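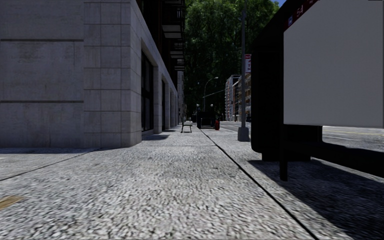 Page last modified: 11th September

Giving up the car: a statement of position after one year

The purpose of this entry is to record the outcome of a household decision taken in February of last year, namely to sell the car and to conduct all ordinary business in Porevport on foot or by bus. Several readers have asked for an account of the arrangements, and it seemed preferable to set them down in one place. The views expressed are those of the author only and should not be taken as advice, financial or otherwise.

The decision was prompted by the renewal notices. Registration, insurance and a major service fell due within the same fortnight, and the sum of the three came to $3,209. The car in question was fourteen years old and spent the greater part of each week under a tarpaulin. It was sold to a buyer in Akwood for $2,000, less the cost of a windscreen wiper motor, which he had noticed and I had hoped he would not.

Commuting

The workplace lies at the far end of the Sivum Road bus route. Under the former arrangement the journey was made by car, and the time lost to finding a park was not, in retrospect, ever properly accounted for. Under the present arrangement the outward journey is made by bus and the return journey on foot, weather permitting. In the first month the return walk was regarded as a hardship. By the third it had become the portion of the day least willingly surrendered, and meetings scheduled late in the afternoon are now declined where this can be done courteously.

It is acknowledged that the timetable is poor. The early services run well enough, but there is a gap in the middle of the morning that has never been satisfactorily explained, and the last bus leaves before the end of most evening functions. On such occasions a taxi is taken and the cost entered in the book.

Groceries

This was the area of greatest difficulty and the one in which the original plan was most seriously deficient. It had been assumed that a single weekly shop could be carried home in a rucksack. It could not. Potatoes, cat litter and milk are each manageable taken singly; in combination they are not, and the experiment of the second week (which also included a watermelon) was abandoned at the bus shelter and completed with the assistance of a neighbour's ute.

The following procedure was then adopted and remains in force. Heavy dry goods are ordered monthly from Pillai, who deliver. Fruit, vegetables and bread are bought in small amounts on the way home. Milk is bought when it runs out. A two-wheeled shopping trolley was acquired from the op shop and, after some initial reluctance on grounds of dignity, is used for everything else. Its left wheel squeaks. Oil has been applied, to no lasting effect.

A secondary consequence has been a marked reduction in waste. Food that must be carried up a hill is bought with some care, and the vegetable drawer, formerly the site of regular losses, is now empty by the time it is next filled.

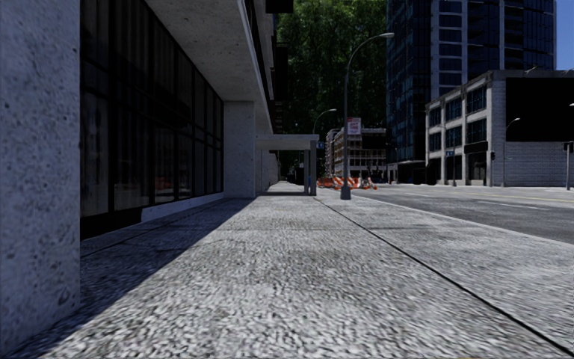 Kaede Miyazaki has written to say that the grocery section of the earlier draft was too kind to home delivery, that the fees are easily overlooked when each is small, and that anyone comparing costs should add them up across the full year before declaring a saving. The point is accepted. The delivery fees have been added to the figures given further on, and the saving is smaller for it, though it has not disappeared. She also recommends replacing the trolley wheel altogether in place of further oil. That matter is under consideration.

Footwear and clothing

Insufficient provision was made under this heading. The shoes in use at the outset were office shoes with a thin leather sole, and these lasted until the winter. They were resoled once and have since been retired to weddings and funerals. The present pair are plain lace-ups with a thick rubber sole, unattractive but serviceable, and a second pair is kept under the desk.

With regard to rain, an umbrella was found to be of limited use on the harbour side of town, where the wind arrives from several directions at once. A long waterproof coat has been purchased. Waterproof trousers were also purchased, worn twice, and given to Fikri Pillai for his allotment. Readers who are inclined to buy them should try walking up a hill in a pair first.

Crossing the city at a walking pace

A person on foot has dealings with infrastructure that a driver does not. The waiting time at signals, the side of the street that has shade in the afternoon, the route that avoids the steps when one is pulling a trolley: all of this had to be learned from the beginning by somebody who had lived here for most of two decades and considered himself well informed.

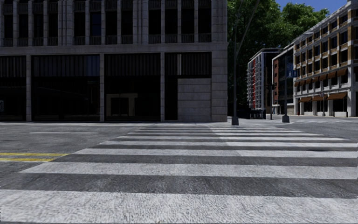 Zebra crossing.

The principal finding is that the shortest route is seldom the best one. The direct way from the bus terminus passes along the arterial road and is noisy enough to make a telephone call impossible. The longer way goes behind the library, adds a few minutes, and has a bakery on it. A trial of both was conducted over a wet fortnight, and the bakery prevailed.

Social obligations

Friends outside the bus network present a continuing problem. Visits to Akwood require either a lift or an overnight stay, and it would be misleading to suggest that relations have been wholly unaffected. Lifts have been offered generously and accepted perhaps too often. It has become household policy to arrive with a cake, and to contribute to petrol without being asked.

Car hire was used on two occasions, both for travel inland. It was satisfactory and expensive.
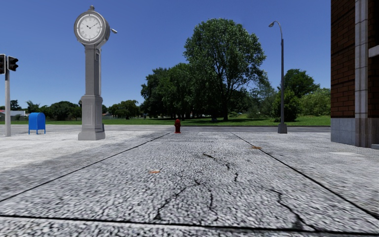
Footpath, with lawn and trees opposite.

Costs

Bus fares, taxis, deliveries, car hire, the coat, the shoes and the trolley came to $1,578 in the first year. Fuel has been left out of the comparison altogether, as the old receipts were not kept. A stricter accounting might also deduct the cakes.

Review

The arrangement will continue for a further year. It is to be reconsidered should the mid-morning bus be withdrawn, should the hill become a medical matter, or should the cat require more frequent attendance at the vet, who is in Akwood and does not make house calls. Correspondence on the subject is welcome through the usual form, and particularly from any reader who knows where a replacement trolley wheel can be bought in Porevport.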